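4月
文／Drulis 日用品耐久研究组

4.3 外观磨损能否作为使用强度的指标

在保温瓶的寿命研究中，有一种做法流传很广：用瓶身外表的划痕来推断使用频率，再由使用频率推断更换时间。Fogh 的早期工作报告就以此为基础，把划痕分为若干等级，每一级对应一段“预期剩余寿命”。我们对这一推断持保留态度。本节先说明数据来源，再讨论为什么外观等级与使用强度之间的联系比通常认为的要弱得多。

数据来自 Warnamville 与 Virkcombe 两地的住户问卷，共收回有效答卷2,108份，其中576份附有瓶身照片。问卷询问受访者每日饮用次数、清洗方式、携带方式以及上一次更换的原因。照片由两名评级员独立评定，评定时看不到问卷答案。需要承认，附照片的住户是自愿提交的，他们很可能比其他人更在意自己的瓶子，也可能恰恰因为瓶子旧了才愿意拍。这两种偏差方向相反，我们无法判断哪一种占上风，因此不对全体住户作外推。

首先，划痕等级与自报饮用次数之间的相关很弱。每天使用多次的住户里，有相当一部分瓶子的外观评级为“轻微”；而偶尔使用的住户里，也有评级为“严重”的。一种可能的解释是，瓶身外表记录的主要是瓶子与其他物件的接触，与喝水本身关系不大。放在背包侧袋里、与钥匙同放、在水槽里与锅具碰撞，都会留下痕迹，而固定放在办公桌上的瓶子即使每天灌满几次，外壁也未必受到多少摩擦。Fogh 的报告没有询问携带方式，它所得到的“使用频率效应”有多少其实是携带方式的效应，目前无从得知。

其次，评级本身并不稳定。浅色瓶身的问题尤其突出。乳白或米白色的漆面带有一定光泽，细划痕在一个角度下清晰可辨，换一个角度就被高光盖过。两名评级员在浅色瓶身上的分歧明显多于深色瓶身，这与我们最初的预期相反：我们原以为浅色底上的暗色痕迹更容易识别。事后复核发现，分歧多集中在弯曲、细而浅的线条上，一名评级员把它们算作划痕，另一名则视为可以擦掉的蹭痕。仅凭照片，两种判断都说得通。把蹭痕与划痕合并为一个等级可以提高一致性，但代价是这个等级几乎不再说明任何问题。

再次，瓶身、瓶口环和瓶盖的老化不宜用同一把尺子衡量。问卷中列出的更换原因，排在前面的是瓶盖漏水、密封圈有异味和保温变差，“外表太旧”的排名靠后。换言之，促使人们丢弃瓶子的部位，往往不在评级员所看的部位。图1可以作为一例：浅色瓶身中段有淡淡的蹭痕和细弯的划线，其余表面较为平滑，不锈钢瓶口环则仍然光亮。若按 Fogh 的方法只看瓶身，会得到一个等级；若把瓶口环计算在内，又会得到另一个等级。至于瓶子的保温性能如何，外观上看不出来。

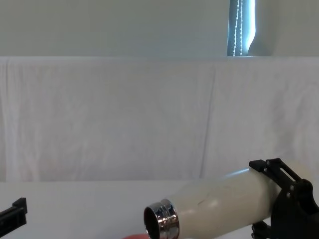 图1　横放的浅色保温瓶，未装瓶盖；瓶身中段可见轻微蹭痕与细弯划线，金属瓶口环呈镜面光泽。

有审稿意见认为，样本足够大时，上述误差会相互抵消。我们不这样看。随机误差固然会随样本增加而减小，但携带方式造成的差异是系统性的：通勤距离较长的住户既更可能把瓶子放进包里，也更可能购买带提环的型号，而提环本身又会改变瓶身受摩擦的位置。样本再大，也只会让一个有偏的估计显得更加精确。

另一种意见建议改用瓶底磨损作为指标，理由是瓶底与桌面的接触次数更接近实际使用次数。这个思路值得考虑，但问卷照片大多拍的是瓶身侧面，瓶底可供评级的很少。此外，部分住户给瓶底加了硅胶套，有的自购买之日起就没有取下过。对这些瓶子而言，瓶底磨损反映的只是套子的有无。我们曾尝试用答卷中的“是否使用底套”一项加以校正，但该项漏填较多，校正后的结果对漏填的处理方式十分敏感，故未列入正文。

基于以上理由，本文后续各节不使用外观等级推算剩余寿命，只把它作为描述性变量保留。涉及更换时间的分析一律采用住户自报的更换原因与购买年份。自报数据也有自身的毛病，购买年份常被记错，送礼得来的瓶子更是如此，相关处理见4.4节。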